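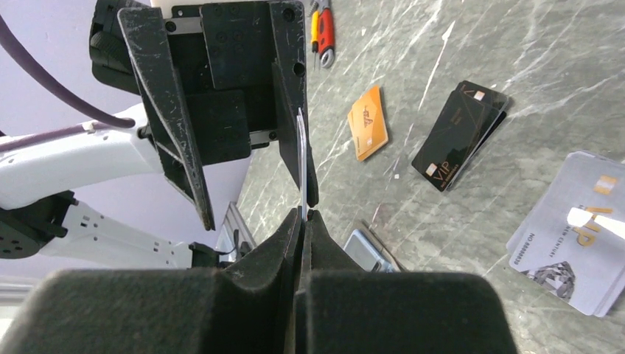
**Figure 1.** White card held upright, seen edge-on.

### 3.2 Cards and wallets

The object set covers two classes of everyday item that are normally stored one inside the other: flat cards and folding wallets. Both are small and cheap, and both are poorly served by existing catalogs of household objects, which tend to list a wallet as a single rigid box with a fixed length, width and height. A folded wallet has at least three dimensions that depend on its contents, and its outline changes when it is picked up. We therefore record cards and wallets separately and describe the wallet by its layers.

**Cards.** Cards in the set share one outline, and some are blank. A blank face removes printed text as a cue, so that position has to be judged from the outline alone. The difficulty of this depends strongly on viewing angle. Face-on, a card presents its full area and four corners. Edge-on, it is reduced to a slim pale strip (Figure 1), and neither its width nor the orientation of its face can be read directly. We label a view as *edge* when the face is not visible, *oblique* when the face is visible but foreshortened, and *face* otherwise. Of the 2259 labeled card views, 207 were placed in the edge class. These were checked a second time, as the boundary between edge and oblique was the most common source of disagreement between labelers.

**Wallets.** Seven wallets were selected from the Osidwood accessory list. The selection favored plain exteriors with no metal clasp. For each wallet we note the color of the outer material, the color of the lining, the presence of visible stitching, and the number of folds. Lining color was included after an early pass in February showed that labelers relied on it when deciding where one layer ended and the next began. Wallets with a lining matched to the exterior took longer to label and produced less consistent layer boundaries.
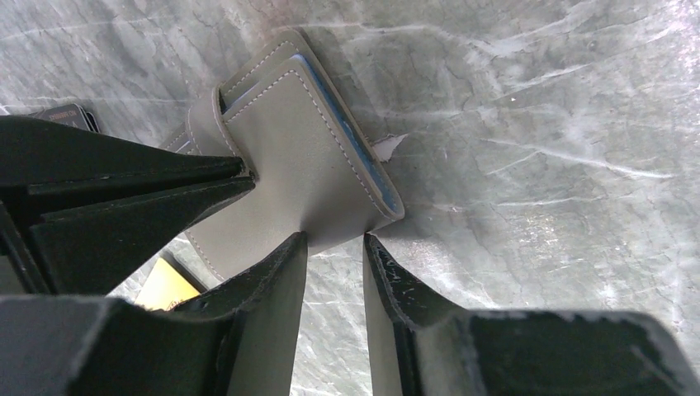
**Figure 2.** Folded gray wallet on a marble-patterned surface. Blue lining shows along the right side of the front flap.

The gray wallet in Figure 2 has a contrasting lining. White stitching follows the edge of the front flap a short distance in from the border, and a second stitched border can be seen behind it at the top. The two lines of stitching give a usable estimate of the offset between layers even where the gray material of one lies directly against the gray of the next. The blue band serves the same purpose on the right side of the flap. A small white scrap of paper lies partly behind the flap on that side. Under our labeling rules, loose paper is given its own outline and is never merged with the wallet or counted as a card.

**Support surface.** The pale gray marble pattern was kept in preference to a plain backdrop. Its veins are irregular and include both darker gray and bright white lines, some of which are close in tone to the objects placed on it. Labelers were told to follow the stitched border where one was present, and to use the shadow at the base of the object only when no border could be found. Nominal illumination was 600 lux at table height. Shadow edges were soft at this level and could not be used to recover object height.

**Layer notation.** A wallet is written as an ordered list of layers from the uppermost visible panel downward. Each layer carries an outline, a material color and a flag for stitching. Straps and tabs are entered as layers of their own if they extend past the panel they are attached to. Layers that are fully hidden are omitted, including those known from the product sheet. The same wallet can thus have different lists in different views, and no attempt was made to reconcile them.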